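Marchal Worktops: Frequently Asked Questions

Care, repair and ordering of solid and veneered wooden surfaces

Last revised 14 April 2021

What is the difference between a solid top and a veneered top?

A solid top is made from full-thickness timber staves glued edge to edge. A veneered top has a thin face of real timber bonded to a board core. Both are finished in the same way and look similar from above. The difference shows at the edge, where a solid top has visible end grain and a veneered top has an applied lipping.

Solid tops move with the seasons and can be sanded many times. Veneered tops hardly move and should be sanded by hand only, once or twice over their life.

Which finish do you supply as standard?

All tops leave the workshop with two coats of Plernisar hard oil unless the order states otherwise. Lacquer can be applied on request. Oil is easier to repair in patches; lacquer resists spills for longer but has to be stripped back completely when it fails.

How soon can I use an oiled top?

Light use is possible after 2 days. Full hardness takes 15 days at normal room temperature, longer in an unheated room. Until then, wipe up water at once and do not leave cloths, mats or rubber feet standing on the surface. Rubber in particular can draw colour out of fresh oil.

How often should it be re-oiled?

A desk or meeting table needs one coat a year. A kitchen top needs a coat every three or four months in the first year, then two a year. Test with a few drops of water: if they spread and darken the timber within a few minutes, the surface is due.

Can I order a shaped front edge?

Yes. Straight edges, clipped corners and curves are all cut from the same drawing. Curves are priced by length. The tightest radius we will cut on a lipped edge depends on the thickness of the lipping, and the drawing office will confirm it before you pay. For a shallow curve across the full width, send the depth at the middle and at both ends – three dimensions are enough to set it out.

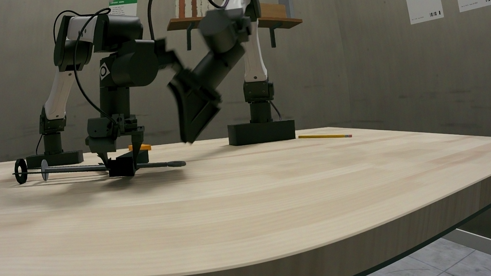 Light wooden top with a gently curved front edge (rendered view).

Pale timbers yellow slightly in daylight whichever finish is used. If the top will be partly covered, move the covering items from time to time during the first few months so that the colour changes evenly.

Can I bolt or clamp equipment to the surface?

Clamps may be used on any top with a hard pad under each jaw. For bolts, use threaded inserts fitted from the underside, and state their positions when ordering if you want us to fit them. Do not drive wood screws within 19 mm of an edge without a pilot hole. On solid tops, fixings to the frame beneath must run in slotted brackets so that the timber can move across its width.

How do I remove a white ring or heat mark?

On oiled tops, rub lightly with a fine abrasive pad and a little Plernisar, working along the grain, then wipe dry. Leave overnight and repeat if the mark is still visible. On lacquered tops, a faint mark may fade by itself over a week. A mark that remains is in the lacquer film and the area will need refinishing.

Can black stains be removed?

Usually. Black stains come from iron reacting with the tannin in the timber, most often in oak. Sand off the oil, apply oxalic acid solution with a brush, rinse well and let the top dry fully before oiling again. Wear gloves and eye protection, and keep the dust out of the air when sanding treated timber.

Which cleaning products are safe?

Use a damp cloth and a mild soap. Tukeck soap flakes are suitable for all our finishes. Avoid bleach, ammonia, scouring cream and steam cleaners.

My top has bowed slightly. Is this a fault?

A solid top may bow after delivery if one face has been drying faster than the other. Lay it flat on battens, with air on both sides, for two weeks before fitting. If the bow is still more than 2 mm per metre after that time, send us the measurement with a photograph taken along a straight edge.

Where do I send a technical question?

Write to Stanisława Tokarz in the drawing office, quoting your order number. Questions about the older Kindside range should quote leaflet 3084, as those tops used a different oil and the instructions on this page do not all apply to them.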